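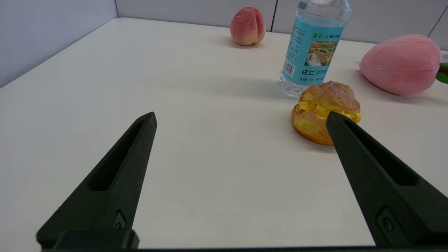

Unit 4: What We Put on the Table (Food and Hospitality in Prarnby)

Reading for this unit: Watkins, chapters 2 and 5. Chapter 3 is about drainage and you may skip it, though it is better written than the other two.

Last time we ended with the Prothero household accounts and the question of why a family that owned 600 sheep kept writing down the cost of mutton. Several of you suggested fraud. I enjoyed that, but the answer is duller. The sheep were wool sheep, and eating one was like eating the mortgage.

Hospitality as bookkeeping

Carys Watkins argues that a visit in a small town worked as a loan. You came, you ate, and from then on you owed a visit of equal weight. The 1852 account book has a column headed "callers," and next to each name there is a short note of what they were given. Bread and butter for the neighbors. Seed cake for the minister. One poor man gets "tea, weak" every single time he appears, and I would give a lot to know what he did.

Note the order of things. The drink comes first, then something plain, then something sweet. To skip straight to the sweet course was either a great compliment or a sign that the hostess wanted you gone. Watkins thinks people could tell the difference. I have been to enough department receptions to doubt it.
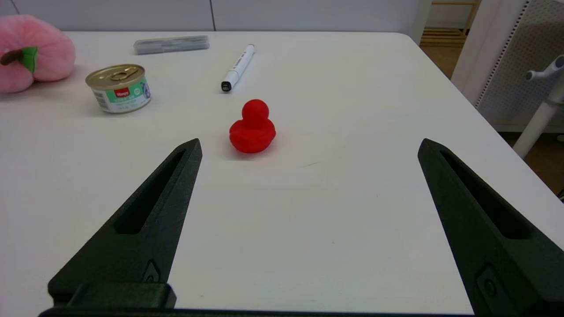

The minister's seed cake also shows up in the Skekton letters, where it is called "dry as a sermon and about as long." Keep that quotation for your essays, but please use it once. Last year I read it in nearly every introduction.

The problem of sweets

Doina Radonjić takes the opposite view. In her study of Kosell, a market town of 3000 people, the debt model falls apart as soon as sugar gets cheap. Anyone could now serve a fancy cake, so the fancy cake stopped meaning much. What counted was whether you had made it yourself, and so began a long and shameful tradition of buying pastry and hiding the box.

Filled pastries are her favorite case. They go soggy, they can't be made days ahead, and they leave evidence on the guest's shirt. Serving them told people that you had known they were coming and had given up your morning. Her chapter on cream is much better than it sounds, and I say that as someone who put off reading it for a whole summer.

Where the two disagree

Watkins reads account books. Radonjić reads letters and a few cookbooks with rude comments in the margins. Account books make everyone look like a banker, and letters make everyone look hurt. Before you decide who is right, ask how much of the argument comes from the shelf each of them was standing at.

A word on water

Neither author says much about it. Water was not entered in the Prothero book at all, which fits the debt model nicely: what cost nothing was owed to no one. Today we pay for it, screw a cap on it and hand it to visiting speakers as if it were a gift.

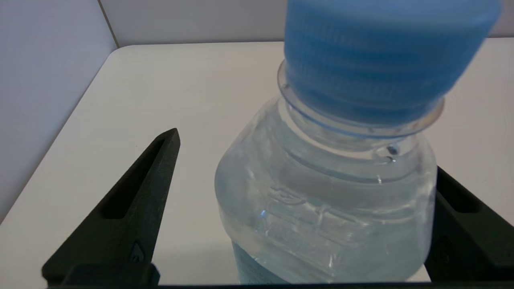 Fig. 3. Bottled water with a blue cap.

For discussion

Bring one example of a food your family serves only to guests, and be ready to say what would happen if you ate it alone on an ordinary evening.

Short paper, 600 words, due at the end of August. Pick one page of the account book and argue with it. Papers that open with a dictionary definition of "hospitality" will be returned with a cup of tea, weak.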